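Rules for People Who Teach Grippers

When I got to the Clultar workshop in Drudthorpe, the safety lead was on her knees, peeling up a strip of floor tape so she could put down a fresh one. "You replace it before it looks bad," she told me. "Once it's curling, folks stop seeing it."

She's been at this since 2012, and she wrote most of the house rules for hand-held gripper work. I expected a fat binder. The whole thing fits on 2 pages!

So what's on them? Sleeves down to the wrist, for a start, and nothing dangling. Cables go out to the side and never across the board. "I'm a bore about cables," she said, laughing. "Ask anyone on Obi." (Obi is their parts-sorting project, and yes, I asked. They agree.)

Then there's the pace. A session stops at 56 minutes, no matter how well it's going. The team had 900 recordings to get through by November, and I wondered if anybody ever pushed for longer. "Every week," she said. "The answer's still no. Tired hands get sloppy, and then the robot learns sloppy."

She'd like the Pritden site to use the same rules word for word, but they have their own ideas about gloves – a sore subject, so I moved on. My last question was what she checks first when she walks in. "The floor," she said. "Then the cables. Then I say good morning."

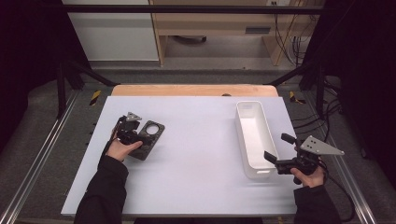
A gripper in each hand, with the plate and the white container on the board.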